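Section 4. Setting Up Your Regular Savings Plan in Kirnik

Welcome back! If you have come straight from Section 3, your Kirnik account is open and your checking account is linked, so the fiddly part is behind you. This section walks you through setting up a regular transfer into your Habte retirement pot, and it should go nicely with a cup of coffee. Have your last pay stub nearby, along with the welcome letter from Drevach (the one with your nine-character member code at the top right).

Before you begin

You need at least 30 dollars in your linked account on the day of the first transfer. The pot itself has no minimum balance, so please don't feel you have to wait until you have a large sum put by. Plenty of our members started small and raised the amount later on.

To set up the transfer

1. Sign in and choose Plans from the menu on the left. On a phone, the menu is tucked behind the three short lines at the top.

2. Choose Habte Pot, then Add a Regular Transfer. If you see Transfer Pending instead, your bank link is still being checked. Come back the next business day and start again from step 1.

3. Type your member code. Capital letters matter, and the code has no letter O in it, only zeros (Eyerusalem Moges on our help desk asked us to put that in bold, but she will have to settle for a sentence).

4. Enter the amount for each transfer. You can go as high as 1,000 dollars per month without calling us. For anything larger, ask for Gadisa Alemayehu's team, who will set it up with you over the phone.

5. Pick your transfer day. Many people like the day after payday, while the money is still fresh in the account!
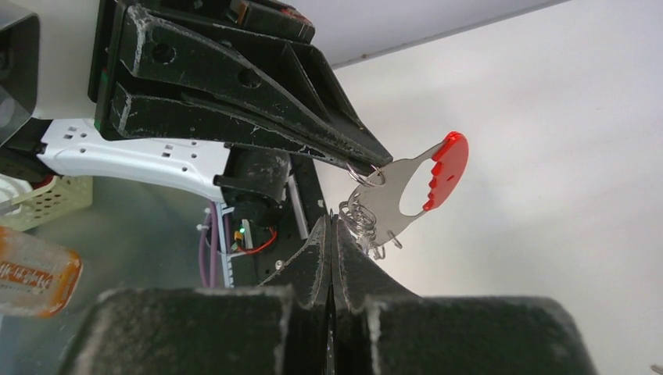
Hand tool with red grip.

6. Choose how long the plan should run. The box starts out at 36 months, and you can change it to any length you like or tick No End Date. When a plan reaches its end, the transfers stop and the money already in the pot stays invested.

7. Read the summary page slowly, all the way down, and then press Confirm. You will get an email from Wustau, the company that moves the money for us. Keep it with your other papers.

Note: If your pay changes from month to month, consider setting a low regular amount and using Add Once whenever you have a good month. Add Once sits just under the regular transfer button, and using it does not change your plan in any way.

Caution: Money in the Habte pot is meant for retirement. Taking it out early may mean income tax and an added charge, depending on your age and the type of account. Please talk with a tax adviser before you press Withdraw, even for a small amount.

Caution: If a transfer fails for lack of funds, Kirnik does not try again until the next month. Your own bank may still charge you a fee.

Changing or pausing your plan

Go to Plans, choose Habte Pot, and press Edit. Changes made fewer than nine days before your transfer day take effect the following month. You can pause as often as you need to, and your settings will be waiting when you press Resume.

Section 5 covers naming the people who should receive your pot after you die.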